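Can a robot tidy up your room yet? I wish! I ask myself that every time I step on a block in my socks.

Factory robots are great at doing one job over and over. Your house is trickier, because nothing stays where it was yesterday.
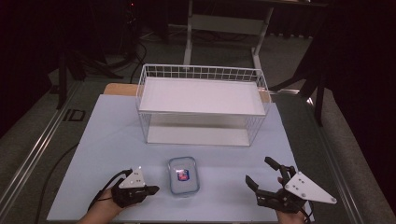 Putting stuff away sounds super easy, right? You've done it since you were tiny. But think about a clear plastic food container with a see-through lid, like the one on the blue tabletop. Robot cameras can have a hard time spotting clear things! Then it has to be picked up without a squish and set down gently. So for now (sorry!) you still have to clean up.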